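Grudesis soft gripper vs. the Partington two-finger: three weeks with both

Posted 12 September 2019 by Theerawat Onsri

I've wanted to do this comparison since March, when I finally got the arm bolted down properly and stopped chasing a wobble in the base. The arm is a Dakden, the small six-joint one, and it has been a lovely thing to own. It takes any tool with the four-bolt flange, so swapping grippers is a five-minute job if you keep the hex key where you can find it (I do not).

On the bench for this review: the Partington parallel gripper, two fingers, electric, flat rubber pads. And the Grudesis, which has three molded silicone fingers and a little air pump that sits beside the arm. Both bought with my own money from Bavbridge, who shipped them in one box with far too much paper.

Setup

The Partington was running before my coffee was ready. One cable, one config file, and the controller picked it up on the first try. You send it a width and a force and it goes there. The manual is short and well written and the diagrams match the part, down to the screw heads. I wish everything came like this!

The Grudesis took me most of an evening. The air line has a push fitting that wants more push than you'd think, and I had a slow leak for an hour before I worked out that the tube wasn't cut square. Once that was sorted it behaved. The pump is louder than I hoped, a sort of steady purr, and my dog left the room.

Picking things up

Boxes first, because boxes are easy. The Partington is superb at them. It closes on the short sides, the pads bite, and the box goes where the arm goes with no swing at all. I ran 29 box picks in a row and got every one. The Grudesis got most of them too, but it tends to settle the box at a slight tilt, and then your placement is off by however much it tilted. For stacking, that matters. For dropping things into a bin, who cares.

Then I put out the kind of stuff I keep around the house, and this is where it got fun. Cloth is the Partington's other strong suit, to my surprise. Come straight down on a ridge of a bunched towel, close, lift, done. A flat towel is another matter. With no ridge to grab you have to go for a folded edge, and your height has to be right to within a hair or the pads just brush over the pile. I spent a whole happy afternoon on that one problem.

The Grudesis hates flat cloth. It pats at it. But give it a bowl and it's a different animal: the three fingers come over the rim and wrap, and there's no hunting around for the right angle. With the two-finger I had to pinch the rim at one point and the bowl would swing like a bell.

Camera notes

I used the same depth camera for everything, on a bracket up high, looking down at an angle. It's nothing fancy. Matte surfaces come back clean, and shiny printing and clear film give you holes in the depth map, so plan on filling those in or picking by color. I moved to a cloth-covered table a while back and I'm never going back to bare. Things stay where you set them down, and a finger that comes in a touch low gets a soft landing.
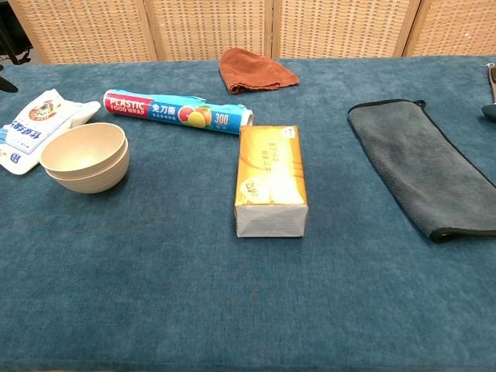
Stacked bowls were the hardest test by a mile. You want the top one and you get both, nearly every time, with either gripper. I had the best luck with the Grudesis at low pressure, lifting very slowly with a small wiggle at the wrist. With the wiggle I got the top bowl alone 9 times before I had to stop for dinner, and I was grinning like a kid.

Food wrap in its box is a nice middle case. It's long and it likes to roll over on you, so grab it near the middle and keep the lift slow. Both grippers managed. The Partington felt safer.

Wear and noise

The Partington's pads look the same as the day I fitted them. The Grudesis fingers have picked up a lot of lint (dark fibers, mostly) and need a wipe with a damp cloth every session or the grip goes off. The maker suggests checking the fingers for splits every 1,000 cycles. I'm nowhere near that yet.

Scores

Partington: 95 out of 100. I took points off for rims and anything round.
Grudesis: lower, but I refuse to put a number on it, as I like it too much and the leak was my own fault.

If you're buying one, get the Partington. If you already have a two-finger and you're curious, the Grudesis will teach you a lot and make you laugh. Mine is back on the arm tonight, and I'm going to try it on oranges next.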